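Corer hand gripper: questions we keep getting

Kept by Zanele Mabaso for the Saltberg bench. Corrections go to Şükran Karabulut.

Do I have to recalibrate every time I change the fingers?

The Wallner manual says so. We tried it both ways for most of April and saw no difference when the new pair came off the same print run. If the pair comes from a different run, recalibrate. It takes 4 minutes, so the argument isn't worth having.

The sales sheet says the fingers last "the life of the tool." Do they?

I doubt it. Ours got swapped at 1,105 cycles because the opening had play in it. Maybe that was a bad pair. The sheet gives no cycle figure, and when we asked for one we got the sheet again.

How do I check that the fingers close evenly?

Open them all the way over a clear stretch of floor, with nothing between them, and look down from the camera side. Then close them slowly and watch the tips. If one tip gets to the middle well before the other, go to the linkage before you touch the software. Don't judge by the open position alone. Two fingers can look uneven from the camera and still meet fine.

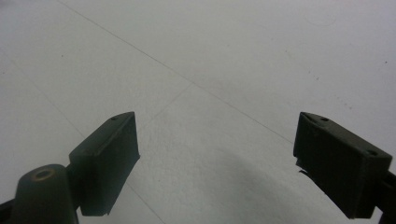
How tight should the finger screws be?

Snug by hand with the short driver, then a quarter turn more. Printed plastic strips easily, and a stripped hole means a new finger. Ignore the torque figure in the old manual, which was written for the metal version.

Is thread locker a good idea?

We don't use it. Some kinds attack plastic, and the label rarely tells you which plastics were tested. Check the screws at the start of each shift instead.

Will the Ultell maintenance app warn me before something fails?

It hasn't warned us yet. It sends a reminder every 100 hours whether the tool was working or sitting on a shelf. Use it as a calendar if you like.

Can I print my own spares?

Sure, if your printer holds size. Print 2, fit them as a pair, and run the closing check before the tool goes back out. Mixing an old finger with a new one has given us trouble almost every time.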